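Machines and Everyday Work, Unit 10
Handout: Can a robot clear the table yet?
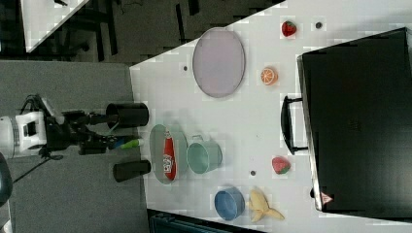 Fig. 1. Robot arm at a table of dishes and toy food.

Welcome back, everybody! Before we get to the Abernathy reading, I'd like you to spend a little while with Fig. 1 and think about how you would tidy that table yourself. You'd have the ketchup bottle off the green plate without a thought, and you'd probably be chatting the whole time.

Now think about it from the arm's side. It has two fingers. A bowl wants to be held by the rim, a plate lying flat gives you hardly any edge to get under, and a mug has a handle that may be facing the wrong way (mine usually is). Each one is a separate grasping problem, and then there's the matter of where everything goes.

The Plandwood trial, which we'll read in July, logged 3,416 pickups over some 38 kitchen layouts, and the plates gave far more trouble than the fruit. So my own answer is "partly" - single objects yes, a whole supper table no - but do argue with me!

For next time: read Ostell, chapter 2, and write a page on one chore at home that you'd hand over today, and one you wouldn't.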